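Read the whole packet for Monday's county commission meeting so you can skip the first half. Thread on the public comment rule, which is item 6 on the agenda and is listed only as "procedural update."

The current rule dates from before the meetings were streamed. Anyone who signs in before the gavel gets three minutes. Removal from the room requires a warning from the chair, a second warning, and a vote of the commission.

The draft changes three things. Sign-in closes at noon on the day before the meeting. Speakers must name the agenda item they will address. The second warning and the vote are deleted, so the chair alone can order a removal.

The draft came out of the June meeting, where Amedeo Guerra was walked out by two deputies during the Punberg shelter discussion. I was in the third row. He spoke from his seat, was warned once, kept talking, and was out of the room before anyone moved for a vote.

Under the existing rule that removal was improper. The minutes record one warning and no vote. The county attorney's memo, page 23 of the packet, says the chair "acted within inherent authority to preserve order" and cites no section of the rules for it.

I disagree with most of what Guerra said that night. He called the Skirneck delegation liars and offered no evidence for it. None of that bears on whether the procedure was followed.

On the law, briefly. A public comment period is generally treated as a limited public forum. The body can restrict time and topic if the restrictions are reasonable and viewpoint neutral. It can remove a person for disruption. It can't remove a person because the content is unwelcome. 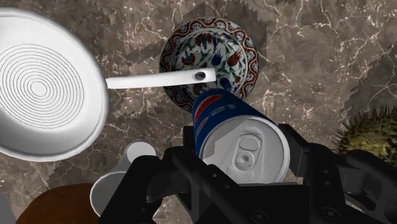 So the definition of disruption matters more than the number of warnings. The current rule says "conduct that prevents the meeting from continuing." The draft says "conduct or remarks that impede, or tend to impede, the decorum of the proceedings."

"Remarks" is new. "Tend to" is new. "Decorum" is not defined anywhere in the draft or in the definitions section it refers back to. I checked both, plus the appendix.

A chair acting alone, with that wording, can remove a speaker for tone. The next chair inherits the same power, whichever party holds the seat. Members who like the draft today should read it with someone else in the chair.

The Pondix contract is a separate problem in the same item. The draft moves sign-in to Pondix's online form, and the form requires a street address. The current paper sheet asks for a name and town.

Cost is listed as $2,000 for the first year. There is no figure for year two. The packet includes the vendor's summary sheet and leaves out the agreement itself. I've requested the agreement and have a receipt number, no document yet.

Fair points for the other side. The June meeting ran past 11 p.m. The sheet had 100 names on it and many of those people had left before they were called. Commissioner Dal Bello's complaint that residents with early shifts never get heard is correct.

A time cap on the comment period, with speakers on agenda items going first, would deal with that. So would a second comment period at the end. Neither one requires touching the removal section.

What I'm asking for in my written comment: split item 6 into two votes, scheduling and removal. Keep "prevents the meeting from continuing." Keep the second warning. Allow sign-in by paper at the door until the meeting starts.

Written comments go to the clerk by 4 p.m. Monday. Put the item number in the subject line or it gets filed under general correspondence, and the members don't see that folder until after the vote.

Correction to the second post: the three minutes can be extended by the chair for interpreted testimony. The draft keeps that provision, section 4(c), unchanged.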